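Print this page | E-mail this page

Pruno Guest Soap, box of 60

I stock three kinds of small hotel soap and the Pruno is the one I keep at home, so take my enthusiasm with that in mind! It's a 20 gram bar, wrapped in paper, with a plum scent that stays pretty quiet (my sister-in-law says she can't smell it at all, I say she needs to sniff harder). It lathers fast even in hard water, and one bar lasts a guest up to 2 nights if they don't leave it sitting in a puddle.

The bars come from Kováčik, a small soap works I've been buying from since I opened the shop. They ship to me on Friday, so if you order before noon that day yours goes out with the fresh batch. No palm oil, no dye. The color drifts a bit from one batch to the next and I've stopped worrying about it.

Small boxed things by the sink always make a bathroom feel looked after, I think.

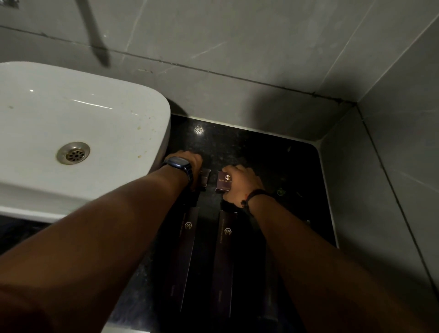
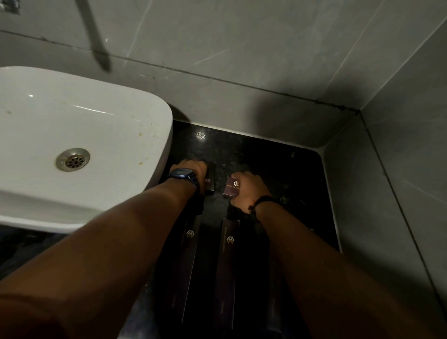
The owner of the Zasley guesthouse wrote to me that her guests had started taking the spare bars home, and could she please have a second carton before the long weekend. She also asked for a bigger bar for the showers. I'm working on it, but for now the Fister 61 gram bar is the closest thing I carry, same plum scent, a little creamier.

Keep the carton closed and somewhere cool, and the scent holds up fine. Opened cartons can't come back, sorry, but I'm happy to drop a loose bar in with any other order if you want to try one first.

This site uses cookies to remember your cart. Accept | Read more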